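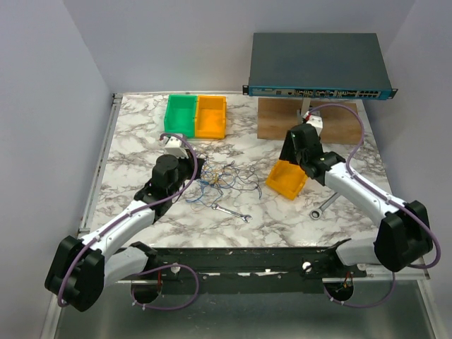

Colored bins at the back of a marble-patterned tabletop.

Two bins are enough

In April the town of Covham changed its trash rules again. Each house now gets a green bin for food scraps, a blue one for paper and cardboard, a yellow one for plastic and cans, a red one for glass, and a gray one for whatever is left. The flyer that came with them runs to 11 pages. I have read it twice and I still had to call the town office about a milk carton.

I am in favor of recycling. I grew up in a house where string was saved and jars were washed, and I have kept that up. My complaint is with the idea that the more bins you give people, the better they will sort. I think two bins would do the job, one for dry recycling and one for trash, with food scraps as a choice for anyone who wants to sign up. I would rather see the town do that well than keep doing what it does now.

Start with space. The people who drew up the plan seem to have had a two-car garage in mind. My street was built with narrow side yards and no garages at all. Beverley Fothergill, three doors down, keeps her bins on the front porch, where her chairs used to be. She is eighty-one and she has to move the gray one to get to her mailbox. In the apartments on Mill Road the bins stand in the hallway under the stairs, and the fire inspector has already written to the landlord. There are 1,278 homes on the new routes, by the town's own count, and a good share of them look more like ours than like the drawing on the flyer.

Then there are the rules. Paper goes in blue, unless it has food on it, in which case it goes in green, unless it is shiny, in which case it goes in gray. A glass jar goes in red and its lid goes in yellow. A drinking glass is glass but does not go in red, as it melts at a different heat. A paper coffee cup goes in gray. A milk carton, I was told on the phone, goes in yellow "for now."

I don't doubt that each of these rules makes sense to someone at the sorting plant. The trouble is that they have to be followed by a person standing in a kitchen at seven in the morning with wet hands, and often by that person's children or the man who came to fix the sink. A rule that needs to be looked up will be guessed at. When people guess, they tend to put the thing in the recycling and hope. A jar of old peanut butter put in with the clean stuff out of good will does as much harm as one put there by a person who doesn't care.

Terence Wragg drove a collection truck in Nerndale before he retired, and he and I have argued over this at the barber's. His view is that sorting at home gives cleaner loads, and cleaner loads sell for more. Broken glass gets into paper and ruins it. He has seen whole truckloads turned away at the gate. I take the point about glass, and if the town wanted to set out glass drop-offs by the grocery store and the library, I would carry mine there. We used to do exactly that and I didn't hear many people grumble. But he also told me that on his old route the yellow bins were the worst of the lot, full of toys and garden hose and once a car battery. More bins gave people more places to be wrong.

I have a sister-in-law in Mapplebeck, where they never went past two. She has a blue bin and a black bin, and on the lid of the blue one is a sticker with a short list: bottles, cans, jars, paper, boxes. Under that it says, "Not sure? Black bin." It takes less than 30 seconds to read. I asked her what happened to things like yogurt cups and she said she had no idea, they went in the black bin, and she had not thought about it in years. I envied her that.

Some will say this lets too much go to the dump, and some of it will. A yogurt cup that might have been made into something else won't be. I would trade those cups for a blue bin that people trust and use right, and for the time of the crews, who now come by on different days for different colors. On my street a truck of some kind comes past on most mornings of the week. I can't believe that the fuel burned on all those trips has been set against the good done by the green bin in a neighborhood where half the people already compost.

There is also the matter of fines. The flyer says that from the fall a "repeat error" may bring a charge. It doesn't say what an error is or who judges it. Jamie Tindall, who rents out the upper floor of the house on our corner, has been told that any charge would go to him as the owner, though he has no say in what his tenants throw out. He is thinking of putting a lock on the blue bin. I have heard of at least one other landlord who plans the same. A locked recycling bin is a poor result for a recycling plan.

What bothers me most is that nobody at the town office tried the thing out first. Condbridge ran its new bins on a few streets over one winter before it sent them to everybody, and it dropped one color when it saw what was coming back. Ours arrived on a Monday, on a flatbed, all at once. If the council had asked people on Mill Road where they would put five bins, they would have heard about the stairs long before the fire inspector did.

The council will take comments on the plan at its next regular meeting, and written ones can be left at the front desk of the town hall. I have sent mine. I asked for the two bins, a short sticker on the lid, glass drop-offs back where they were, and no fines until the rules fit on one page. I also asked about the milk carton, as the woman on the phone said she would check and get back to me, and I am still rinsing them out and stacking them by the back door.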